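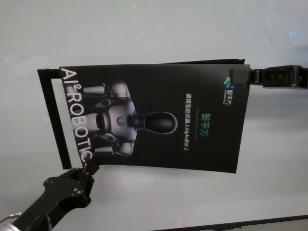
How to send a comment to a public consultation on play spaces

Updated 10/17/23

When the council in Festholm plans to change a playground, it must ask the families first. Many parents of disabled children do not answer, and then their needs are missing from the plan. These steps are for them.

1. Find the consultation page and write down the closing date. The Vukine playground consultation closes in December.

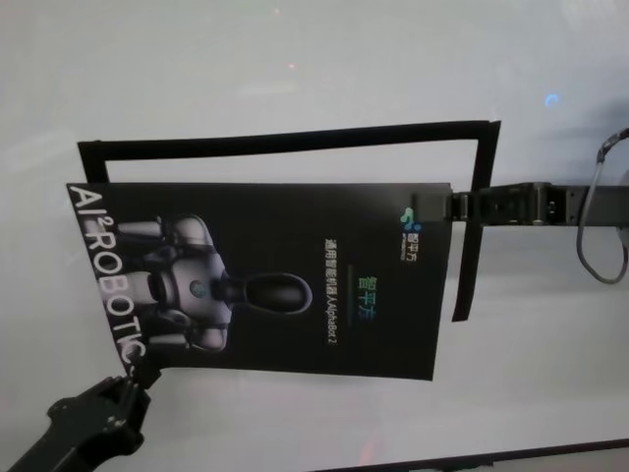 2. Read the summary before the full plan. It has 2 pages, and the full plan has 100. Look for the words "access", "surface" and "quiet area".

3. Describe one real visit with your child. Say what your child could use and where you had to stop.

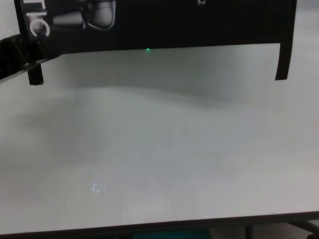
4. Ask for one or two clear changes, for example a gate wide enough for a wheelchair. Long lists are harder to answer.

5. Send the form by e-mail or bring it to the Hivosano family center on Munteanu Street. The council should confirm in 10 working days. If you hear nothing, write again and attach your first message.

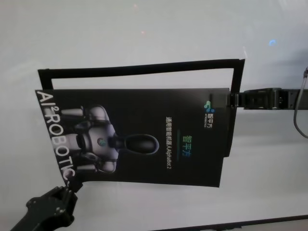
Black poster with "AI² ROBOTICS" lettering

Keep a copy of everything you send.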